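Household Skills for New Adults
Handout 5: Folding a T-shirt on a Bed

Bring this with you. Extra copies are in the tray at the Loloter building until the tray runs out, and it always runs out to people who are not enrolled.

Why the bed

Everyone would like a folding table. Most of you rent a room with a bed in it and a chair that is already covered in clothes. The bed is a large, flat, waist-high-if-you-kneel surface, and it has one great teaching advantage: you cannot go to sleep until the laundry is off it. Students have found ways around this (see Handout 2, "The Chair"), but the principle is sound.

Make the bed first. Pull the cover up and smooth it with your forearm. A shirt folded on top of a heap of blanket takes on the shape of the heap.

Step 1. Find two corners and pull

Jersey knit is stretchy and has no opinion about where its edges should be. Take hold of two points on the shirt, lift, and draw them apart until the upper edge starts to come straight. Hold it up long enough to look at it. Is there a sleeve hanging down on one side? Good, now you know where one sleeve is. The other is usually inside the shirt, where it has been since you took it off.

Do not haul on it. A light pull takes out the big folds. A hard pull gives you a neckline you can step through.
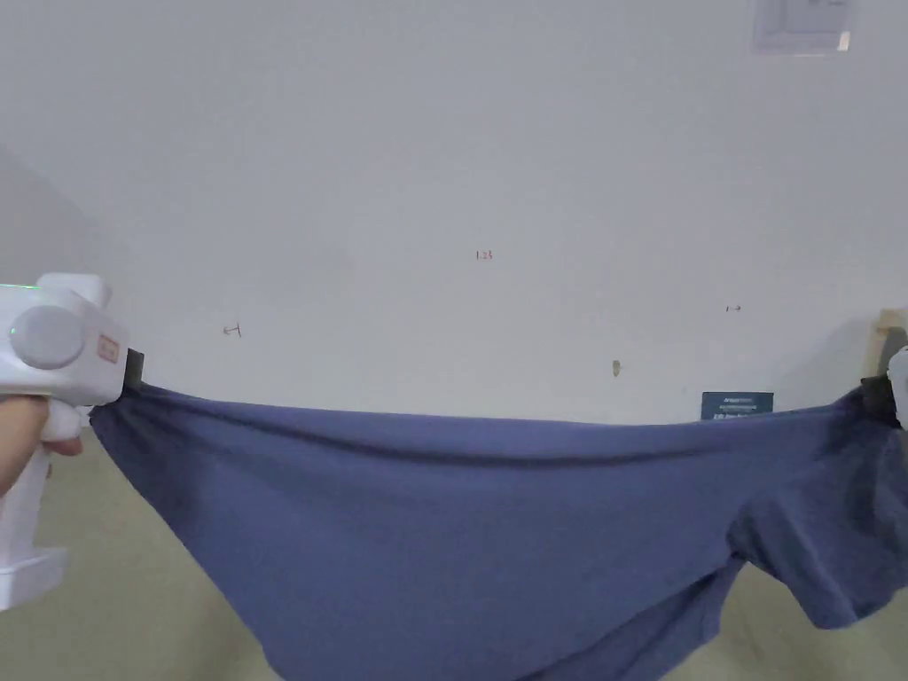 Step 2. Shake, then lower

Two short shakes from the wrists. One big theatrical shake knocks over the lamp. Then bring the shirt down so the hem touches the bed first and the rest follows, as if you were lowering a blind. If the hem lands crooked, lift and do it again, because everything you fold from here on will copy that crooked line.

Lay it face down. Sweep the flat of your hand from the middle out to the sides. You are not ironing. The ironing handout is 8, and attendance that week is historically poor.
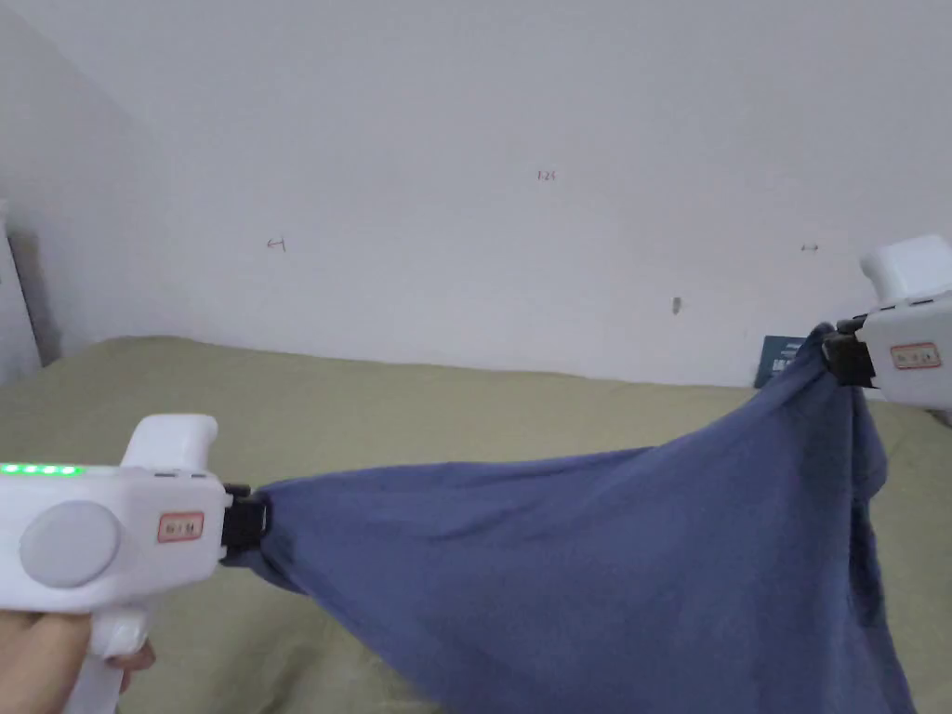 Cotton knit droops, and the heavier the knit the more it droops, so beginners tend to think they are doing something wrong when the top edge refuses to become a ruler. It won't. What you want is the two ends at the same height. Compare the blue cloth over the green bedspread, where the right corner is up higher than the left and the whole edge runs on a slant, with most of the weight sagging below. Put down like that, a shirt lands as a sort of triangle. Level your hands before you lower them and the triangle goes away.

Step 3. The fold

Fold one side in to the middle of the back, and turn the sleeve back on itself so it lies along the fold. Repeat on the other side. Then bring the hem up to just short of the collar and fold once more. The Lemaire method adds a roll at the end and is for people with suitcases. The Grirken method uses a plastic board and is for people with money.

Step 4. Park it

Start your finished pile at a corner of the bed, on the side you are standing on. Phones, chargers and anything else small go up by the headboard before you begin, or they will be folded into something and you will spend the evening calling a sweatshirt.

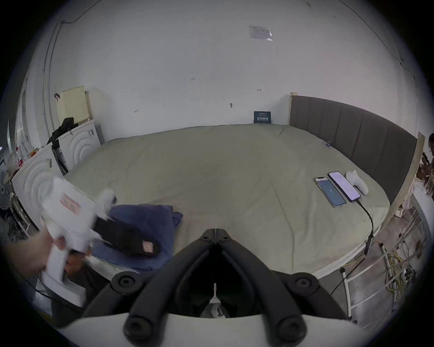 Fig. 3. Folded cloth at the near corner, phones up beside the headboard.

For next time

Fold 5 shirts at home, on your own bed, and leave them overnight in a drawer. Bring one in without refolding it in the hallway. Reading: the Indimia laundry booklet, the section on knits only. Skip the part on fitted sheets, which is a separate handout and a separate grief.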